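Nustgate Open Day: Demo Area Walkdown

Mar 17, 2022
Form 2066, Briggs hall. Comments in full sentences, please. Last November's form said "fine" 11 times.

1. Visitor line taped on floor: YES. Tape is straight, which is new.

2. Emergency stop tested before doors: YES. Both buttons. The second also stops the coffee cart, so Gonditz has been asked to look at the wiring.

3. Occupancy sign posted, max 100: YES. Posted behind the door, where it is visible when the door is shut.

4. Extinguisher 3163 in date: YES.

5. Loose items and cables at demo table: SEE COMMENT

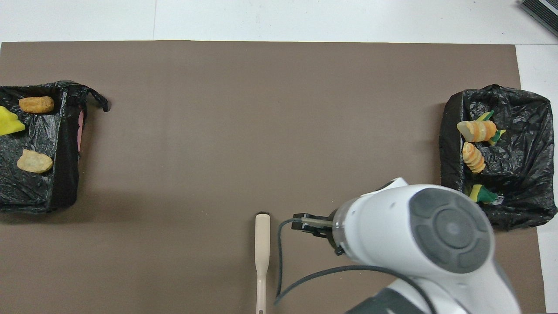 Item 5 is a pass with one action. The sorting demo uses soft food, which I support, having met the Femum tin can demo. Bin liners should be tucked down before the first group; the left one has a flap curling up at the corner. Gripper cable loops close beside the spatula handle. Clip it back toward the arm.

6. Handout stock: 999 leaflets. Box says 1,000. Not a safety matter.

Recheck item 5 at lunch.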